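Clearing and Resetting a Small Living Room Before the Warm Weather

Reading time: 2 minutes

By Jummai Onyeka

By April our front room has collected most of the winter. Bags end up on the floor, small cases and pouches end up on whatever surface is closest, and the fan comes back out before there is a place for it. I do the room in one go, in the order below.
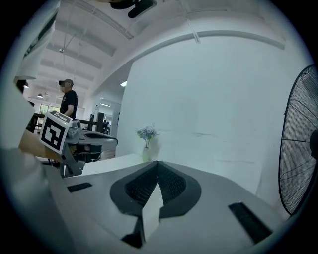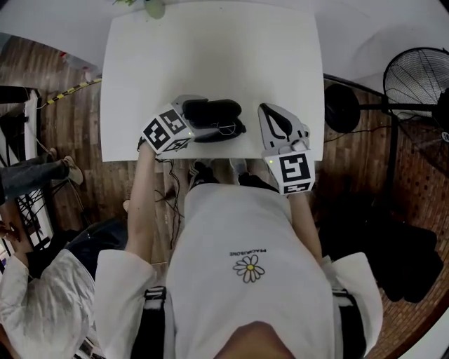
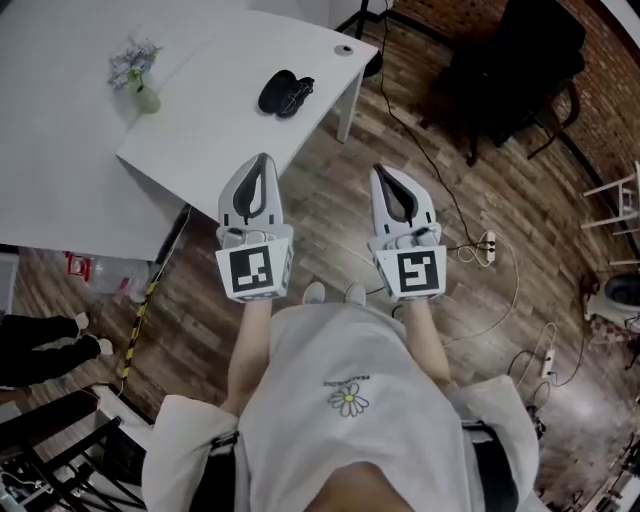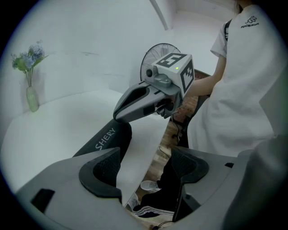

Start with the table. Take everything off it, including the vase, and put it all on one chair. Wipe the top with a damp cloth and a drop of dish soap, then go over it with a dry one. White tops show gray marks along the edge where people lean, and a little baking soda on the cloth takes those off. Don't use the rough side of a sponge.

Small soft things like glasses cases, cable pouches and pencil bags get sorted next. Open each one before you put it away. I found two dead batteries and a house key last year. Anything that is used every day goes in a shallow tray by the door – the rest goes in a drawer.

Artificial flowers hold more dust than real ones. Take them out of the vase, put them head down in a paper bag with half a cup of salt, close the top and shake for a minute. Shake the salt off outdoors. Rinse a glass vase with warm water and white vinegar and let it drain upside down.

For a pedestal fan, unplug it first. Most grilles come off with clips or one screw at the bottom. Wash the grille in the tub and wipe the blades with a damp cloth. Dry everything fully before it goes back together. Keep it far enough from the table that a sleeve or a tablecloth can't get pulled against it.

Cords should run along the wall. If one has to cross the floor, use a flat cord cover and pick a spot where people don't walk.

Do the floor last. Sweep along the planks, pick up the corners with the vacuum hose, then mop with a cloth that is wrung out well. Too much water gets into the joints. Plants go back after the floor is dry, on a saucer.

The whole room takes me 35 minutes if the bags are already hung up.

3 comments

Clive Tunstall: The salt trick worked on my silk ones. Use a bigger bag than you think.

Kayode Nwosu: Can you use vinegar on the floor too?

Jummai Onyeka: Kayode, I don't. Plain water and a wrung-out cloth is enough on ours.

Contact | © 2023 Olaniyan Home Notes | Back to top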